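2019-05-20

Back on the Stumel appeal stuff. Liis Pärn sent over the rest of the hearing transcript on Friday (1,681 pages, thanks Liis!) and I've been through the part where the defense asks for a retrial. Their whole point is that one of the prosecution's witnesses was talking to the police back in November and the jury never heard a word of it. I had that down as a side issue in my last notes, so ignore those, I was wrong.

What I still can't work out is exhibit 32, the swab from the Mapplebeck warehouse door. The log says it was signed in at 9 in the morning, and the receipt stapled behind it says evening. Could be a typo! But the defense lawyer brings it up twice, and the judge cuts her off both times, so I want to see the original sheet. 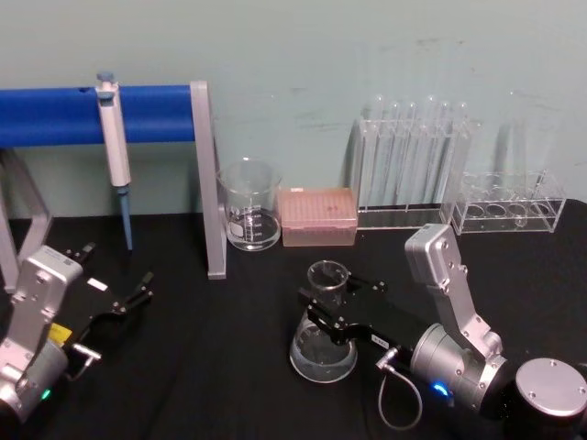
Emilian Rusu thinks the custody forms were retyped when Femomcombe took over the storage contract, and that would explain the odd font on page 214 (it bugged me all afternoon). He's going to call the court clerk and ask for scans of the handwritten ones. I said I'd write up the timeline in the meantime, from the arrest through to sentencing, and put it in the Prorkel folder so we're all reading the same version.

Still to do: find out who signed the receipt, the initials look like KT or maybe RT. Ask Liis if the second witness statement is sealed or just missing.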